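The Yellow Shirt

Yesenia Tamayo had till four o'clock. Then the man from Stirkitz would come up in the elevator with his good shoes and his one question, and the question was always the same. Can it do the bed and the shirt. Not a demo. Can it do it.

She didn't know. That was the trouble. Seven weeks in this hotel and she didn't know.

"Again," she said.

Dwayne Crenshaw rubbed his eyes. He had run housekeeping here since before the carpet, and management had loaned him to her as a kind of judge. He sat with his knees together, a paper cup in his hand, cold coffee. He had been polite for the whole of August.

"Same shirt?"

"Same shirt."

"It's a hard shirt," Dwayne said. "I'd of picked a towel."

They had done towels. Towels were fine. Towels were square and had no opinions. Farhad had a whole folder of towels, 500 good folds, he'd show them to anybody who stood still. Then Tusard bought two hundred rooms' worth of interest, that was how Farhad put it, interest, and Tusard guests left shirts on beds. Shirts, not towels. So.

"Going," said Farhad Amini, from behind the laptop.

The arms went in over the duvet. Yesenia held her breath, stupid habit. She knew the motors. She had written half the code that moved them, she could tell from the pitch of the whine which joint was complaining, and still every time she leaned forward like her grandmother watching a horse race.

Left hand, cloth. Right hand, cloth. Lift.

"Thats a sleeve," Dwayne said. "It's got a sleeve and it thinks it's got a shoulder."

"It doesn't think."

"Well, it's got a sleeve."

Pull. The shirt went long and thin and sad. Farhad said a word in Farsi. Let go, spread, pat. Wait.
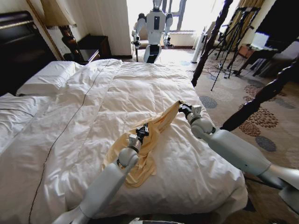
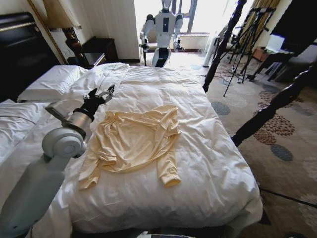 Room test, the yellow shirt on the made bed, one try with it held up and one with it laid out.

"Reset," Yesenia said.

"I could just — " Dwayne had put the cup down. His hands were already out in front of him.

"No. You can't touch it. If you touch it it isn't a run."

"I know the rules. I'm saying my hands want to."

It took him nine seconds to fold a shirt. She had timed him the first day, without telling him, and felt bad about it afterward. Nine seconds while talking about his daughter's car. Buttons, flip, sleeve, sleeve, up, done, and on to the pillow. She asked how he did it and he looked at his own hands like somebody had handed them to him. You find the shoulders, he said. How do you find the shoulders? You just find them.

She wrote that on a sticky note. FIND THE SHOULDERS. It had been on the laptop lid since then, going gray along the glue.

3:20. Run again. It got the collar this time, a real pinch, right at the seam, and Farhad stood up out of his chair. Then the fingers opened too early and the whole thing slid back down into a heap.

"Percent?" she asked.

"On the shirt? Today?"

"Today."

He didn't want to say. "Call it a third. If you count the ugly ones."

Stirkitz wanted 80. It was in the letter, page two, a number somebody had typed between lunch and a meeting. Eighty percent of garments, any garment, no hands.

"Count the ugly ones," Dwayne said. "I count mine."

3:35. Her phone buzzed, Tobias Van Dusen, who owned the money or knew who did. She let it buzz. Run again. Sleeve. Run again. Sleeve, sleeve, hem, and a fold you could almost call a fold, crooked, one cuff sticking out at the side like a tongue.

"I'd send that back," Dwayne said. He came around the bed and bent to look at it, hands behind him. "But I'd send it back to a person. First week, they all do this. You'd be suprised. I had a kid, folded everything into a triangle."

"What happened to him?"

"He got better. Took him till Christmas."

"I don't have till Christmas."

"No," he said.

Farhad was saving the run. Somewhere down the hall a vacuum started up, stopped, started. A real one with somebody pushing it. Yesenia thought about the letter, and the long list of things she could say in the elevator lobby. Promising. Early. Towels.

"If he asks you," she said, "what are you going to tell him?"

Dwayne considered the cuff.

"I'll say it does towels. I'll say it can't do my shirts, not yet, and I'd be in the room if I was him, when it tries." He picked up his cold coffee. "And I'll say you never once told me to say it was better than it was."

3:52. She shook her wrists out.

"Again," she said, and Farhad hit the key.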